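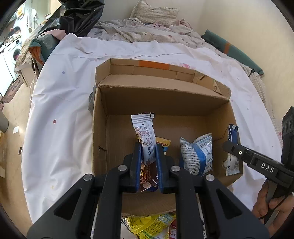 Every few months I put together a snack box, and it always ends up being packed on the bed because it's the only flat surface in the house big enough. I've been doing them since I moved to Ovbridge, and this is my third go at a proper page for them (the first two got lost when I changed hosts, sorry if you had them bookmarked!). I like everything standing on end, so you can look down and see what's there without digging. The white sheet with the little purple and pink spots makes a cheerful background, and there's a heap of yellow wrappers beside the box too. The cardboard is an old one from Pivier, plain brown with orange tape along the top of the flap, and I'm rather fond of it – good thick stuff, and it's done more trips than I have.

My budget for this April box was 80 from the Nukadum jar, and I went a bit over. Most of it came from the Raju shop by the station, where I could happily lose an afternoon. I tend to pick by the wrapper, I'm afraid, and I can only read a few of the Chinese labels, so opening things is half the fun.

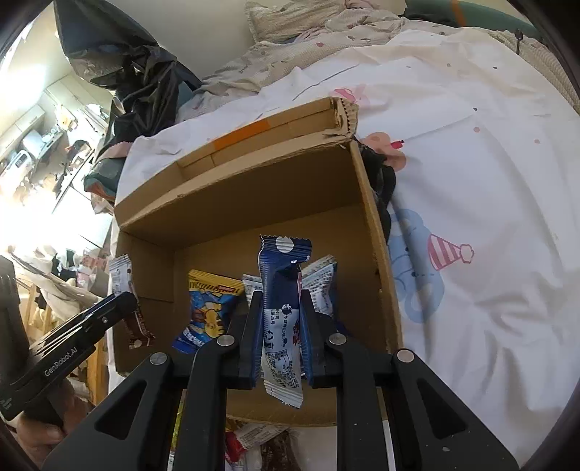

Navy and white in the middle, cartoon character on the left. Lovely bit of sun on the flap.

If you fancy making one yourself, start with the tall packets against the back wall and work forwards. Anything soft goes in last – I learned that with a bag of prawn crackers that came out as dust. Don't worry about a tatty box either, mine has a torn corner and it still does the job.

The older boxes are on the next page, including the Christmas one with far too much nougat in it.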